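Home Projects Gallery Equipment Contact

We use cookies to remember your language and to count visits. Accept Settings

Gallery: planning the second workplace

My name is Liliana Mazza and I keep the equipment plan for the small robotics group at Flenoswood. This page started as a folder for our own use. In March two other workshops asked me how we decide what to buy, so I put it here with the numbers we used.

The question for this year was simple to write and difficult to answer. Do we spend the money on a new arm, or on the things around the arms that we already have? The suppliers like to speak about the arm. Our experience is that the money goes away in other places: the mounting, the cables, the fingers, the table, the hours of the person who prints a bracket for the fourth time.

For the year we received 2000 for everything that is not an arm. I divided it before I opened any catalog. 1000 went to grippers and fingers, and 800 to frame, mounting and cables. The last 200 I kept for toys, and I mean real toys, from a toy shop. A game costs little, it can be replaced in one afternoon, and it asks a lot from the hand. Before we order fingers we try the task with the fingers we have, and we write down where they are weak. Only after this I ask for a quotation.
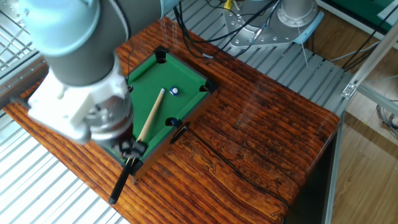 Cue practice on the miniature pool table. Black fingers on the metallic gripper, white 3D-printed bracket at the wrist, the tip of the cue just short of the blue-and-white ball.

The cue is a good test for a buyer. It is long and thin, and it is held at one place only, so every small play in the fingers becomes a big error at the tip. If you plan a similar purchase, take the longest tool of your task to the demonstration and ask the supplier to hold it in their gripper. Cirillo agreed to this at once. Driltov wanted first a drawing of the tool, with dimensions, and then answered after three weeks with a very complete letter.

The two quotations for fingers were 830 from Driltov and a little less from Cirillo, but the Cirillo price was without the adapter plate. Please read this line in every offer. With the plate included the order changed, and we chose Driltov.

Printed brackets we continue to make ourselves. They are cheap in material, but I count now the hours also, and I order spare screws together with the filament. For the next budget I will put the brackets on their own line – until now they were hidden under "various", and nobody could say what they cost us.

Still open on my list: a second set of cable clamps, a better lamp for the table (varnished wood gives strong reflections), and a decision about the used arm which was offered to us from Nodthorpe. The price is friendly. The controller is old and I could not find who still repairs it, so I have asked for the service papers before we travel there.

The empty spreadsheet, with the same lines that I used, can be requested through the contact page. I answer usually in the evening, after 6.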